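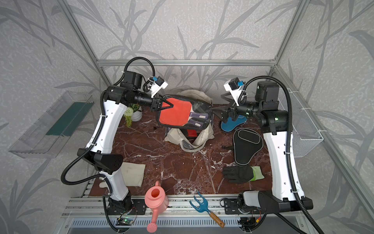 I have never trusted a bag that is sold for one sport. Somebody works out that people who play table tennis will pay extra for a pocket shaped like a bat, and from then on you own a case with one job, and it spends most of its life at the bottom of another bag anyway.

So for years I carried my paddles loose. They went in with the towel and the keys and the half bottle of water, and when the rubber started peeling at the edge I told myself that was normal wear. Maybe it was. The people at the club all said it was the keys, but the people at the club also say you should clean your rubbers with special foam after every session, and I noticed that the ones who say it loudest have never bought a can of foam themselves.

In May I gave in and started using cases. I now have two kinds within reach, and I have opinions on both.

The first is the zippered kind with a clear window in the front. I thought the window was a gimmick and I still half think so. You put the paddle in, red side out, and there it is, looking at you. What for? I know what's in my own case. The one point I will grant is that when you are packing in a hurry you can tell a full case from an empty one without opening it, and I have turned up at the hall with an empty one, so I can't be too superior about that.

The second kind is just a cover in the shape of the paddle, black with a light gray trim line. It takes up less room and it looks better. It also holds less, and the sleeve for the handle never wants to lie flat in a full bag. If you only own one paddle and you are tidy, get that kind. I am neither of those people.

Then there is the question of what the cases go into. I was told by a very confident web page for the Haberkorn sports backpack that a canvas tote is "not a serious solution". The page went on to mention a ventilated shoe compartment and 416 reviews. I read a good many of them, and most were written by people who had owned the thing for a day. "Arrived today, looks great, five stars." Come back in a year and tell me about the zipper.

I use a plain cream canvas tote. No compartments and no ventilation. It stands open while I pack it, more or less, and if you put the flat things in first and the soft things at the sides it keeps its shape well enough. The case goes in upright, with the zipper pull at the top. I tried it lying flat across the bottom and then everything else sat on it, which seemed to defeat the purpose of paying for a case.

My order at the moment, for what it's worth:

Paddle case first, upright, against one side.
Spare cover next to it.
Towel, rolled, on the other side.
Gloves last, because it's November and I want them when I come out.

The gloves are black with a light green cuff, and the green is the only reason I still have both. Every pair of all-black gloves I have owned is now a single glove.

There is a blue cushion in the shape of a foot that lives on the same table. It does not go in the bag. I mention it only because every time I pack I have to move it, along with the little white pot with the artificial plant in it (white flowers, green fern leaves, no watering, no complaints). A sensible person would clear the table before packing. I have read the advice. The Flelosine "calm home" newsletter, which I signed up for to get a discount and never managed to leave, says every surface should be returned to zero each evening. I would like to see the evening of whoever wrote that.

The same newsletter recommends a printed packing list, laminated, hung by the door. I did make a list once. I followed it for two sessions and then started checking things off from memory while the list hung there, and that was the night of the empty case.

What I do now is dumber and has held up better. The tote gets unpacked onto the table when I come home, everything out, and it goes back in the next time in the order above. If there is something left on the table that belongs to table tennis, I have forgotten it. That's the whole method. I am sure somebody at Davamon would sell me an app for it.

Am I convinced the case has saved my rubbers? No. The edges on the newer paddle look fine, but it's a newer paddle. I would need to buy two the same, throw one in with the keys and keep the other zipped up, and play each of them for 100 hours before I said anything firm. I'm not going to do that. The foam people are welcome to.

The keys, by the way, are in my coat pocket now.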